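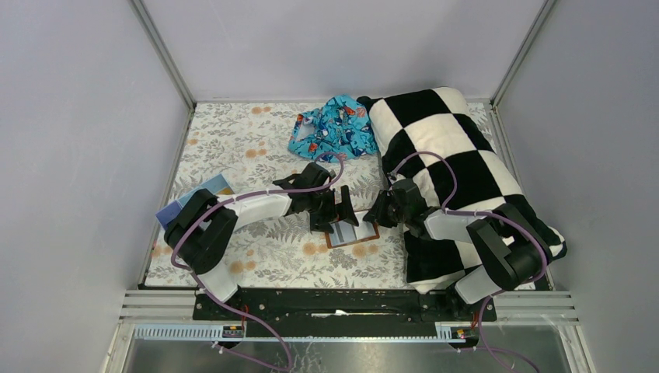
Mixing patterns is the question I get most often at this time of year, when the heavy blankets go back in the closet and everybody looks at the living room and wonders why it seems so tired. I grew up in a house where you picked one print and that was that for the next ten years, so I understand the nerves, I really do. But put a big black-and-white check on top of a cream cloth with gray-green ferns and little peach-orange blossoms, and I think the two get along beautifully. The check is bold and square, the ferns wander wherever they please, and neither one is trying to do the other's job. If you had asked me ten years ago I would have told you to pick a plain cushion and be done with it (and I probably did tell some of you that, so please accept my apologies!).

April 6, 2018
Reading time: 3 minutes
Filed under: Around the House, Color & Pattern

What changed my mind was the spring fabric fair in Sosau, which I finally got to in March after years of promising myself I would. It's held in an old grain hall with terrible lighting and wonderful coffee, and I had planned to stay an hour and ended up staying until they were stacking the chairs. One stall had stripes over roses over tiny dots, all heaped on a sofa that had clearly lived a long life, and people kept stopping to sit on it. I sat on it twice myself. I came home with 3 remnants and no idea what to do with any of them, and I have been happily moving them from room to room ever since.
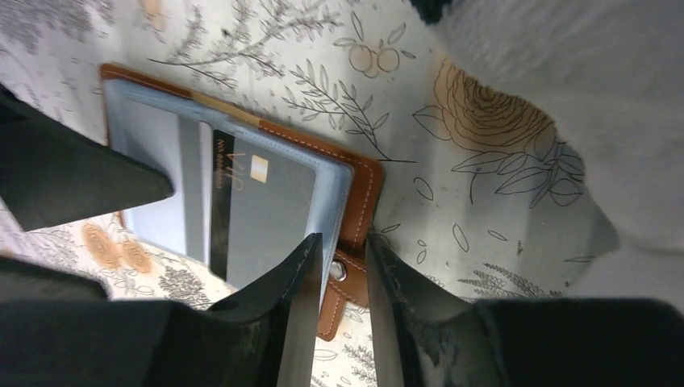

So, a few thoughts from all that moving around. The first is to look at size before you look at color. Two small prints side by side tend to turn into a kind of fuzz when you stand across the room, while a small one and a large one leave each other some space. The second is that it helps to find one color they share, even a quiet one like cream or gray. I used to hold paint chips up against everything, but these days I just lay the fabrics over the back of a chair, go make supper, and see how I feel about them when I come back. A night or two is better still. Morning light is very honest about yellow.

My last thought is about money, which we all like to pretend doesn't matter. You don't need to buy anything new to try this. Pull the tablecloth off the table and throw it over the couch! Put the guest room pillow on the kitchen bench! I did exactly that before I spent a penny, and one combination I had been sure about was plain awful by lunchtime. 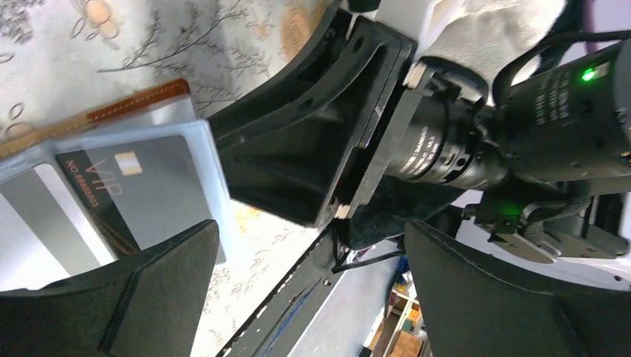 Leaves and flowers for the table.

A few of you wrote in after the last issue asking about washing printed cottons, and I'm sorry to have taken so long to answer. I wash mine cool, inside out where there is an inside, and I hang them in the shade behind the house. I do iron them, but only because I like ironing and the radio is in that room. For anything old or handed down, try a damp white cloth on a corner first and see whether the color comes off on it.

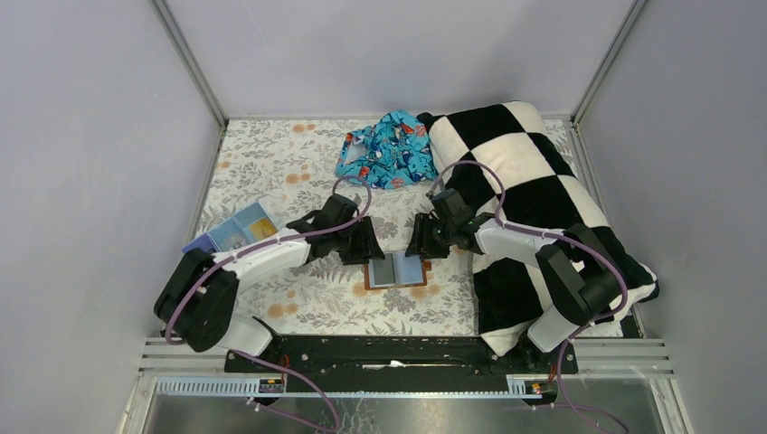
Corinne Haldeman

Now for the bit of news I've been saving. The remnant table at our Stendodthorpe shop is back for the spring, with 131 pieces on it as of this morning, and everything left from the Prullach range is going in there too. We've also had 460 yards of the Polat stripe arrive, in the narrow width that so many of you asked for, and it comes in the soft green as well as the blue. Bring along a cushion or a curtain from home if you're trying to match something. We'd much rather you tried it against the real thing, and we have a good big cutting table by the window where you can spread out and take your time. The kettle is usually on in the afternoons, and dogs are welcome as long as they stay off the velvet.

Home | Shop | Newsletter | Past Issues | Visit Us | Contact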